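Home News Labs Jobs Events Podcast Contact
Search this site Type and press enter Go

The ace of spades is harder than it looks

2019-02-16

I've spent a good bit of February thinking about playing cards, and I blame Bernadette Gallagher. She runs the hands group at Skeltevico, and when I popped in last week she wanted to talk about one thing only: how do you get a robot hand to deal with something that's almost completely flat?

It sounds like nothing, doesn't it? You do it every time you play rummy. But a card gives a fingertip hardly any edge to work with, and a camera looking down on it can't say much about how hard the finger is pressing. Most teams I've visited use suction, or slide the card off the side of the table and pinch it there. Bernadette thinks that's cheating (she said it with a smile, but she meant it).

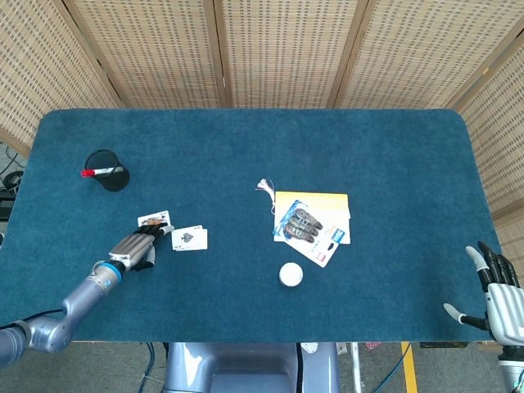 Her group's method is called Varnelon, and the idea is lovely and simple. The hand touches the card first and only then decides what to do. A fingertip goes down gently, gives the card a tiny push, and the software looks at how far the card moved compared with how far the finger did. If they match, there's enough grip to carry on. If the finger has skidded, it shifts to another spot on the card and has another go. All of that happens before it tries to lift anything!

They taught it from people. Somebody wearing a sensor glove does the job, the glove's movements are turned into robot movements, and the system learns from the lot. I'd have guessed they needed thousands of goes for each sort of object. The whole training set came to 779, and 34 of those were failed attempts they left in on purpose, so that the system had seen what a skid is like. I had a turn with the glove myself and was dreadful at it - my goes were not kept. 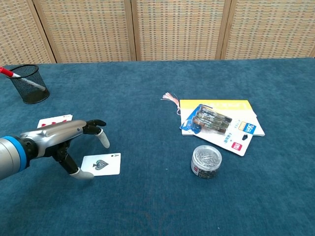 The result Bernadette is proudest of is the comparison with Zulance, the group's older method, which planned the whole grasp from the camera view and then stuck to it. Both were given the same 11 test layouts, with cards lying among other bits and pieces. Zulance got a card up off the table in three of them. Varnelon managed it in all but two, and she was quick to tell me that both misses had the card tucked under something else.

There are catches, of course. It's slow, for a start, and I could have dealt a full hand of whist in the time it took over a single card. The felt helps too, as it has a bit of give in it, and they haven't done proper tests on a bare desk yet. That's next on the list, along with envelopes and thin packets. A packaging firm, Kontogiannis, has already asked about leaflets, though Bernadette says she won't promise them anything until the desk tests are done.

The write-up should be out once the group has finished arguing over the title. I'll put a link up when I have it.

Comments (4)

pippa_r
Would love to know how it does with a brand new pack. Those things are slippery even for me.

Old Trumps
My grandson can shuffle one-handed and he's seven. Just saying.

M. Farrow
Did the same layouts get used for training and testing? It isn't clear from the piece.

Reply from the author
No, the 11 were kept back for testing. Should have said so, sorry! And pippa, I'll ask her about new packs.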